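Janstead Home Help – Walls and Floors

Floral wallpaper next to a sliding glass panel – how do I finish the corner?

Posted by shetty_reno, 5 September 2026

Hi all, I'm papering the little sitting nook off our back room. The paper is a white one with big watercolour flowers on it (I love it, my partner is coming around to it). One side of the nook is a sliding glass panel in an aluminium frame. Do I run the paper right up to the upright and trim, or leave a gap and caulk? And the track at the bottom is grimy. Clean it before or after? Budget left is $200, so no tradies please!

drallier_lane

Caulk it. Clean first.

Faltero Fran

Ooh, I did almost the same thing in June, so I have opinions! Mine is watercolour flowers too, pinks and blues with ribbony swirls, and a marble-look floor in beige.

Trim it, and leave yourself a hair of a gap at the upright. Don't tuck the paper under the frame. I tried that on the first drop and it bubbled, and I had to peel the whole strip off while saying some words. Change your blade far more often than you think you need to – I went through 5 on one wall. A thin bead of clear paintable sealant finishes it off, and you smooth it with a damp finger.

I got carried away and had the same floral pattern on the glass as well, so the flowers carry on past the corner. 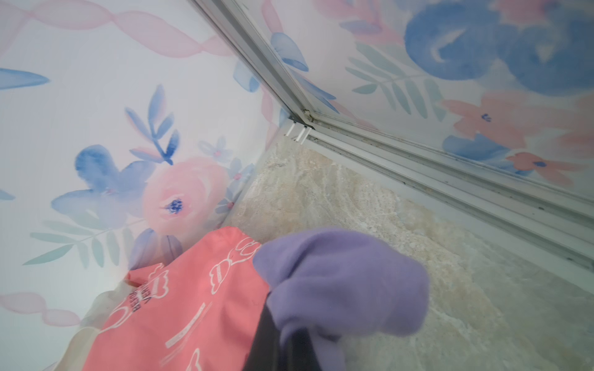

It does make a small corner feel busier, so hold a sample up on the glass for a few days before you commit. I like it, my sister said it was "a lot".

As for the track, vacuum it first with the skinny nozzle, then an old toothbrush and warm water with a drop of dish soap. Do the grooves lengthwise and wipe as you go. I still get dark specks in mine, so don't expect to do it once and be finished. And go easy near any little plastic clips at the bottom corner, I don't know what a replacement would cost and I don't want to find out.

janstead_pete

Agree on the blades. I'd do the track last though, you'll only drop paste in it. Tape over it while you're papering.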